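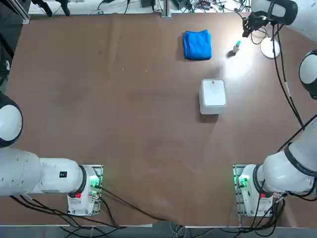
According to the woman ahead of me in line, the cheese plant at Kumville used to hand out free curds at the gate, and she was sorry to say it had gone downhill ever since it stopped. We had been in the parking lot four minutes. She had a folding stool and a cooler, which told me she knew something about open days that I didn't.

Kumville Dairy opens its doors once a year, in August, and the whole town of Okedon seems to take it as a summons. The flyer at my motel gave the date as Aug 9, 2018, the hours as nine to three, and the dress code as "closed shoes, no perfume." I had the shoes. I'd put on aftershave out of respect for the occasion and was made to wash my neck at a sink.

You go through in groups of 13, wearing a hairnet, a paper coat and a pair of blue boot covers that come in one size, the size being canoe. Beards get their own net. A man in my group asked whether his mustache counted and was given one anyway, and he wore it with more dignity than I would have managed.

The tour starts at milk intake, a concrete bay where tankers back up and a hose gets attached. Our guide was very fond of the hose. We heard about its fittings, the order in which they're washed, and a bad week some years back when the wrong gasket was ordered. I came in knowing nothing about gaskets and left with views.

From there it's up a flight of metal stairs to the vat room, and this is worth the drive. Four long vats, steam on the windows, a smell like warm cereal. The milk for the house cheese, a firm yellow thing called Pilis, sits until it sets, and then the curd is cut with wires into pieces the size of a pea. We watched through glass. A child in front of me asked if anyone had ever fallen in. The guide said no a little faster than I'd have liked.

Pilis is pressed overnight, brined, and put on a shelf. The aging room holds 1,466 wheels when full, a figure we were told at the door, again inside, and once more on the way out. It is kept cold enough that the paper coat stops being funny. The wheels are turned by hand for the first 45 days, and there's a chart on the wall where each turning gets initialed. Somebody on the night shift signs with a small drawing of a duck.

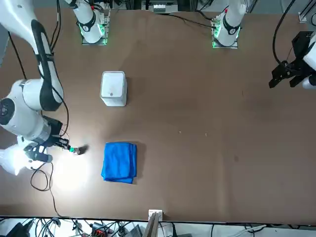

After the aging room the tour loses its grip a bit. There is a corridor with old butter wrappers in frames, then a slide show about water use that ran long and had a sound problem. I learned that whey goes to pig farms, and that the pigs are keen. Two of our group slipped away during the part about the new drain and were found later in the tasting tent, already seated.

I can't blame them. The tent is the best-run part of the day. You get a paper boat with three ages of Pilis, a cracker, and a slice of Kadlec, the plant's smoked cheese, which tastes like a campfire that has been to college. The youngest Pilis is mild and squeaks. The oldest has a crunch to it and costs what you'd pay for a decent pair of socks. I bought a wedge and ate a third of it standing up next to the hand-washing station.

More than 533 people had come through by lunchtime, going by the clicker at the gate, and the lot showed it. Parking is free but it's a field, and the field slopes. Come early and stay near the top. The restrooms are in the office building, second door past the vending machine, and the line for them moves faster than the line for ice cream.

The ice cream is vanilla or it's sold out. I got the last of the vanilla. The woman with the folding stool was right behind me, and she gave me a look I can still feel. She'd brought curds from home in the cooler, it came out, and she didn't offer me any.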